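Jedska Community Help > Sport > Volleyball

Rotation fault or overzealous ref?

Posted by Skekar
We play social mixed indoor in a league whose rule book is 16 pages long and was apparently photocopied during an earthquake. At 24-all our setter, starting back right, took off for the net before our server had hit the ball. Whistle, point gone, set gone an instant later. She reckons she's allowed to go wherever she likes once the ref signals the serve. Is she right?
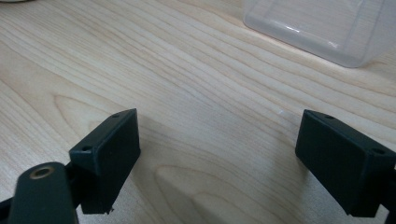

For what it's worth, the other mob did the same thing all night and got a friendly wave.

Leopoldo Maldonado
Depends which rules your league copied. Under the ones I learned, everyone but the server has to be in rotational order at the moment of contact. She can creep, provided she stays behind your front right and to the right of your back centre. Once the ball's struck she can go to the canteen if she fancies. The whistle isn't the trigger.

Ask the organiser in writing. Ours took until August to reply, but the colour-coded diagram was lovely.
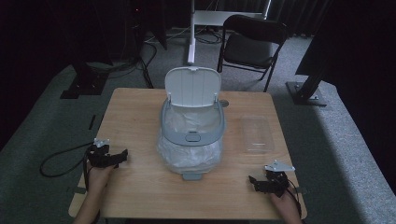
Page 30 of 31

Montes_Libero
Had this happen in under-16s. Ref was someone's dad. Get a new setter.

Ustimine
What Leopoldo said. Also, your captain can politely ask for an explanation at the time. Politely is the bit our captain keeps missing.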